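Village Hall and Club Forum > Table Tennis > Looking after your kit

Thread: Storing bats over a long lay-off, case or no case?

Otau_Looper
Posted July 23, 2020

Hello all, hope everyone is keeping well and not climbing the walls too much. I've not hit a ball since the hall shut, and this morning I finally got my bat out from the bottom of the wardrobe (under the walking boots, I'm ashamed to say) and found the forehand side had gone glassy and slick. It was a lovely grippy thing in April, or at least I thought it was! So my question is a simple one. Do you keep your bat zipped up in its case when you're not playing for ages, or do you leave it out to breathe? My other half says a case is a case and what else would it be for, and I suppose that's fair, but I've read all sorts. Mine is a red one, the usual round shape with the black rim.
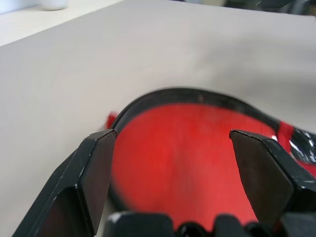

Reply 1
bramwell_backhand

Case, always, and I'm surprised it's even a question, though I do sympathise about the glassiness. Rubber hates air, sunlight and dust, in roughly that order. What I do is wipe both sides with a barely damp sponge, let them dry for as long as it takes to have a cup of tea, put the sticky film on and smooth it down so there are no bubbles, then into the case and into a drawer indoors. Never the garage, never the car, and please not the airing cupboard (a lad at our Bramwell club did that one winter and the rubber came up at the edges like old lino).

I've got a bat I stored like that for two years while my knee was being sorted out and it came out playing very nicely indeed.

Reply 2
chopblockpush

I'm going to disagree a bit, in a friendly way I hope! The film matters far more than the case. I've kept mine on a bookshelf with film on both sides for as long as I can remember and never had any bother. Cases can trap damp, especially if you put the bat away straight after a sweaty match, and then the handle starts to smell and the wood can swell. My old Gostis blade went that way and I was very fond of it.

If you do use a case, empty the ball pocket now and again too. Mine once had a banana chew in there from a junior tournament and I'll say no more. 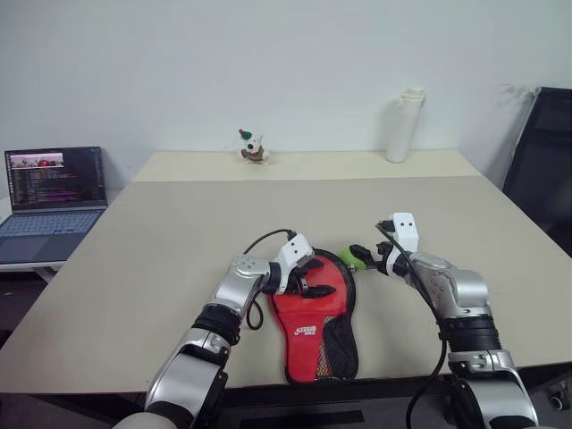 Reply 3
bramwell_backhand

Well yes, if you put it away wet you'll get a wet bat, but that's hardly the case's fault! Dry it first. I take the point about the handle though, I do leave mine out on the side overnight after a match.

Reply 4
urkonero_sue_and_spin

Long-time reader, not much of a poster. I run the kit cupboard for a little club with 11 bats that get lent to whoever turns up, so I've seen every sort of neglect going. I come down somewhere in the middle. We use the fold-open cases now and I'm very taken with them, as you can lay the whole thing flat and let the lining air for an afternoon before anything goes back in. I do all of ours on the big table when we have a tidy, with the window open and the radio on, and it's quite a peaceful job really.

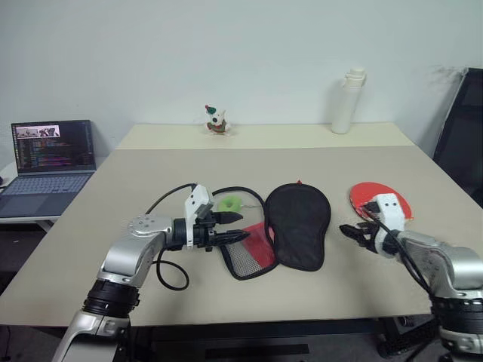

Paddle case opened out flat, black padded half on the right, mesh pocket on the left.

One thing I would say to the original poster is don't give up on that forehand side yet. Clean it properly a couple of times, leave the film on overnight in between, and see how it feels. If a ball still skids off it, then the rubber has simply had its day and no case in the world would have saved it.

Reply 5
chopblockpush

Airing the lining is a good idea, I'll give you that one. I still like my bookshelf.

Reply 6
Otau_Looper

Thank you all, what a kind lot you are. I've given it one clean so far and it's a little better, still a bit slippery towards the tip. It has had over 70 league matches out of it so I can't really complain. Which film does everyone use? The sheet that came with mine has gone furry with carpet fluff and won't stick to anything.

Reply 7
bramwell_backhand

Any of the sticky ones, as long as it's cut to the right size. Rinse the old sheet under the tap first and let it dry on a plate, you might get another season out of it.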